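침대 옆에서 지키는 규칙
Gondstead 직물 취급 로봇 작업 지침을 쓴 마레이케 크라머 인터뷰

Gondstead의 직물 취급 작업 지침은 66개 항목으로 되어 있다. 첫 판은 December에 나왔고, 지금 쓰는 것은 두 번째 판이다. 숙박 시설 객실처럼 꾸민 공간에서 로봇 팔로 옷과 침구를 다루는 사람들이 작업 전에 읽고 서명하는 문서다. 초안을 쓴 마레이케 크라머(Mareike Kramer)를 오후 3시에 사무실에서 만났다. 회의가 앞에 하나 있었고 뒤에도 하나 있다고 했다.

크라머는 산업용 로봇 셀의 안전 문서를 쓰다가 이 일로 옮겨 왔다. 처음에는 예전 문서를 가져다 고치면 될 것으로 생각했다고 한다.

"울타리를 치고 문에 인터록을 다는 방식으로 문서가 짜여 있었습니다. 객실에는 울타리 칠 자리가 없어요. 침대가 있고 협탁이 있고 커튼이 있습니다. 그래서 장 제목만 남기고 거의 새로 썼습니다."

가장 먼저 쓴 부분은 작업물에 관한 장이었다. 금속 부품은 놓은 자리에 그대로 있지만 천은 그렇지 않다. 한쪽을 잡아당기면 반대쪽이 따라오고, 밑에 깔린 것도 같이 움직인다. 지침은 작업을 시작하기 전에 작업 면 위에 무엇이 올라와 있는지 기록하도록 한다. 옷가지와 얇은 옷걸이, 베개가 같은 침대 위에 있으면 그것을 모두 적는다. 옷걸이는 따로 한 항목을 차지한다.

"옷걸이 고리는 걸리라고 만든 물건입니다. 시트에도 걸리고 케이블에도 걸려요. 그래서 고리가 어느 쪽을 향하는지 시작 전에 확인하고, 팔이 움직이는 동안에는 손으로 방향을 바꾸지 않습니다. 바꿔야 하면 정지하고 바꿉니다."
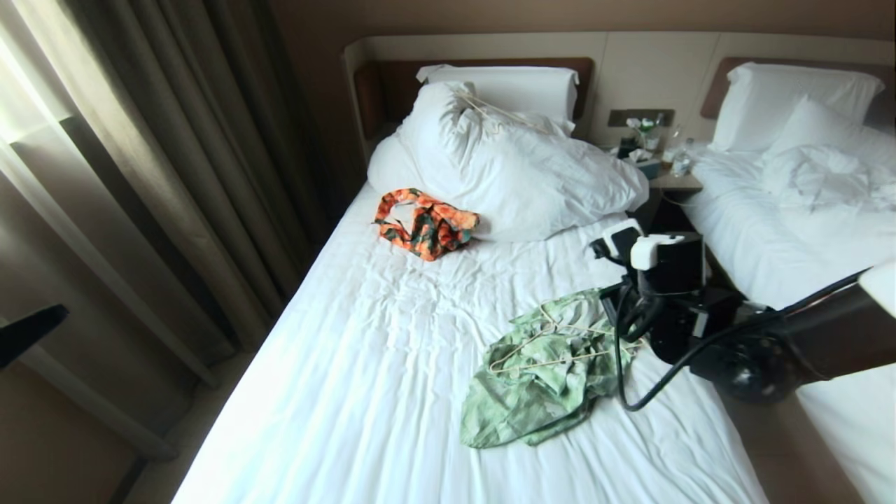 사람이 로봇 팔이 닿는 범위 안에 들어가야 할 때는 어떻게 하는가?

먼저 보호 정지를 걸고, 정지 표시를 눈으로 확인한 다음, 들어간다고 소리 내어 말한 뒤에 들어간다. 나올 때도 말을 하고, 재시작은 범위 밖에 있는 조작자만 할 수 있다. 크라머는 이 순서를 지침 첫 쪽에 넣었다.

"말로 하라는 부분에서 반발이 있었습니다. 둘이서 일하는데 꼭 말을 해야 하느냐는 거죠. 저는 둘이서 일하니까 말을 해야 한다고 답했습니다. 한 사람은 화면을 보고 있고 한 사람은 천을 보고 있으니까요."

속도와 힘

지침에서 질문을 가장 많이 받은 항목은 속도 제한이다. 사람이 같은 방에 있을 때 팔 끝의 속도는 초당 200밀리미터를 넘지 못한다. 사람이 방 밖에 있고 문이 닫혀 있으면 제한을 풀 수 있지만, 그 경우에도 담당자가 설정값을 바꾸고 기록을 남겨야 한다.

숫자를 정한 사람은 운영을 맡은 마리우스 문테아누(Marius Munteanu)다. 그는 인터뷰 중간에 들어와 이 부분만 설명하고 나갔다.

"이 값은 우리 방, 우리 팔, 우리 그리퍼를 놓고 위험성 평가를 해서 나온 값입니다. 다른 데서 그대로 가져다 쓰면 안 됩니다. 그리퍼만 바꿔도 다시 평가합니다. 저희도 손가락 형상을 바꿨을 때 처음부터 다시 했습니다."

파지력에 대해서는 상한을 천의 종류별로 따로 두었다. 이불 커버나 베갯잇은 봉제선이 있는 가장자리를 잡는 것을 기본으로 하고, 얇은 의류는 한 겹만 잡혔는지 손목 카메라로 확인한 뒤에 들어 올린다. 두 겹이 잡힌 것 같으면 놓고 다시 잡는다. 당겨서 떼어내려 하지 않는다.

"초반에 당기는 습관이 있었습니다. 원격으로 조작하면 손에 저항이 안 느껴지거든요. 천이 팽팽해지는 건 화면으로만 보입니다. 그래서 팽팽해지면 멈춘다는 문장을 넣었습니다. 짧은 문장인데 교육 시간에는 제일 오래 다룹니다."

두 팔로 같은 천을 다룰 때

양팔 작업에는 별도의 장이 있다. 분량은 아홉 항목이다. 크라머는 이 장을 쓰는 데 가장 오래 걸렸다고 했다. 두 팔이 같은 천을 잡으면 한쪽의 움직임이 다른 쪽의 하중이 되고, 천에 가려 서로의 위치가 보이지 않는 순간이 생긴다.

지침의 내용은 이렇다. 먼저 잡은 팔을 기준 팔로 정하고, 기준 팔이 움직이는 동안 다른 팔은 잡은 자세를 유지하거나 천을 놓는다. 둘이 동시에 서로 멀어지는 방향으로 움직이는 것은 천을 펴는 단계에서만 허용하며 그때는 속도를 더 낮춘다. 손목 카메라 화면에서 상대 그리퍼가 천에 가려 보이지 않으면 전체 화면을 보는 사람이 위치를 불러 준다.

커버를 씌우거나 벗길 때는 천 안쪽이 문제가 된다. 그리퍼가 커버 안으로 들어가면 밖에서는 손가락이 열려 있는지 닫혀 있는지 알기 어렵다. 크라머의 팀은 이 동작을 한동안 금지했다가, 그리퍼 개폐 상태를 조작 화면에 항상 표시하는 조건으로 다시 허용했다.

"금지해 두면 문서는 간단해집니다. 그런데 이불 커버를 다루면서 안쪽에 손을 안 넣을 수는 없어요. 현장에서 지킬 수 없는 항목을 두면 옆에 있는 항목도 안 지키게 됩니다. 그건 제가 전 직장에서 많이 봤습니다."

케이블도 이 장에서 다룬다. 늘어진 케이블은 작업 면 위를 지나가게 되고, 천과 함께 잡힐 수 있다. 지침은 팔을 가장 멀리 뻗은 자세와 가장 접은 자세에서 각각 케이블이 어디에 놓이는지 확인하도록 한다. 천을 잡은 뒤 들어 올리기 전에 한 번 더 본다. 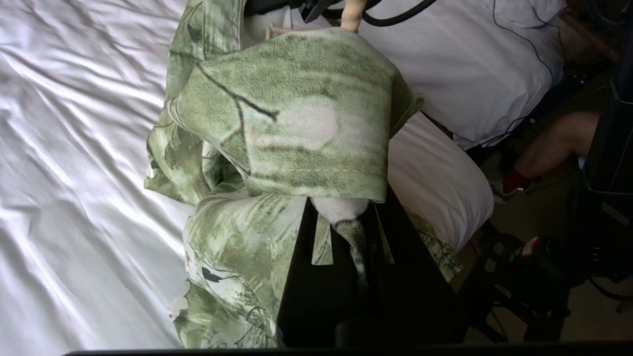 방 안의 사람

이 부분은 교육을 맡은 디비나 라유그(Divina Layug)가 함께 썼다. 라유그는 Olgate에서 객실 정비 일을 오래 했고, 초안을 처음 읽었을 때 바닥 이야기가 빠져 있다고 지적했다. 로봇 안전 문서는 팔이 움직이는 공간을 자세히 적지만, 사람이 다치는 곳은 대개 발밑이라는 것이다.

"침대 정리하는 사람은 뒷걸음질을 많이 합니다. 시트를 잡고 뒤로 빠지니까요. 장비가 들어오면 거기에 스탠드 다리가 있고 선이 있습니다. 그래서 저는 로봇 이야기 전에 바닥부터 보자고 했어요."

지금 판에는 바닥 점검이 시작 절차의 첫 단계로 들어가 있다. 앞이 막힌 신발을 신고, 끈은 묶고, 바닥으로 흘러내린 시트나 커버는 작업 전에 침대 위로 올린다. 목에 거는 출입증과 긴 목걸이는 벗는다. 소매가 넓은 옷은 걷어 올린 다음 고정한다. 머리가 길면 묶는다.

방에 있는 사람의 수에도 규칙이 있느냐고 물었다. 크라머는 수를 정하지 않고 역할을 정했다고 답했다. 비상 정지 버튼을 맡은 사람은 다른 일을 함께 맡지 않는다. 사진을 찍거나 천을 정리하는 일도 하지 않는다. 버튼은 손이 닿는 곳에 두며, 침대 위나 베개 밑에는 두지 않는다.

"베개 밑이라고 쓰니까 다들 웃었습니다. 그런데 천을 다루는 방에서는 뭐든지 천 밑으로 들어갑니다. 리모컨도 들어가고 줄자도 들어가고요. 그래서 그대로 뒀습니다."

멈춘 다음에 하는 일

천을 문 상태로 팔이 정지했을 때의 절차는 두 번째 판에서 크게 바뀌었다. 첫 판에는 그리퍼를 열고 천을 꺼낸다고만 적혀 있었다. Plismont 작업장에서 같은 문장을 놓고 두 사람이 서로 다르게 움직인 일이 있었고, 그 뒤로 순서를 나눠 적었다. 다친 사람은 없었다.

바뀐 절차에서는 정지 상태를 확인하고, 천이 팽팽한지 느슨한지부터 본다. 팽팽하면 그리퍼를 바로 열지 않는다. 한 사람이 그리퍼에서 떨어진 쪽의 천을 받쳐 장력을 줄인 다음, 조작자가 그리퍼를 연다. 손가락 사이에 낀 천을 손으로 잡아 빼지 않는다. 열리지 않으면 전원을 차단하고 수동 해제 장치를 쓴다. 수동 해제는 교육을 받은 사람만 한다.

정지 원인은 당일에 적는다. 양식은 한 쪽이다. 원래는 더 길었는데 빈칸이 많아서 줄였다고 한다. 무엇을 잡고 있었는지, 어느 단계였는지, 누가 정지를 걸었는지, 다시 시작하기 전에 무엇을 바꿨는지를 적는다.

"사람이 정지를 건 경우에 왜 걸었느냐고 따지지 않습니다. 양식에도 그 칸은 없습니다. 느낌이 이상해서 걸었으면 그렇게 적으면 되고, 안 적어도 됩니다. 일정이 밀렸다고 뭐라고 하는 사람이 있으면 저한테 보내라고 합니다."

카메라와 남의 물건

손목과 머리 쪽 카메라 영상의 취급은 마지막 장에 있다. 사람이 찍힐 수 있는 작업은 시작 전에 방에 있는 모두에게 녹화 사실을 알리고 동의를 받는다. 실제 투숙객의 물건이 있는 방에서는 작업하지 않는다. 녹화 영상은 12개월 동안 보관하고, 연장하려면 사유를 적어 승인을 받아야 한다. 크라머는 이 기간이 길다고 보는 쪽이다. 다음 판에서 줄이자는 의견을 냈지만 아직 정해지지 않았다.

침구 위생도 같은 장에 짧게 나온다. 시험에 쓴 침구는 객실용 재고와 섞지 않고 따로 세탁한다. 그리퍼 손가락은 작업 묶음이 끝날 때마다 닦고, 표면에 날카로운 흠이 생겼는지 마른 천으로 문질러 확인한다. 올이 걸리면 손가락을 교체한다.

외부 검토는 Bauerfeind의 야나 리거(Jana Rieger)가 했다. 리거는 의견서에서 '주의한다'로 끝나는 문장을 모두 표시해 돌려보냈다. 크라머는 그 문장들을 누가 무엇을 언제 하는지로 고치거나 삭제했다. 고칠 수 없어서 삭제한 문장이 더 많았다고 한다.

다음 판에서 바꾸고 싶은 것이 더 있느냐고 묻자 크라머는 인수인계를 꼽았다. 오전 조가 쓰던 설정을 오후 조가 그대로 이어받을 때 속도 제한이 풀린 채 넘어가는 일을 막고 싶다는 것이다. 지금은 교대할 때 두 조가 화면을 같이 보고 서명한다.

"서명은 하는데 화면을 안 볼 수도 있잖아요. 교대하면 제한값이 자동으로 돌아가게 해 달라고 마리우스 쪽에 요청해 놨습니다. 그게 되면 항목 두 개는 지워도 됩니다."

그는 다음 회의가 있다며 일어났고, 양팔 작업 장의 수정본은 라유그가 먼저 읽고 있다고 덧붙였다.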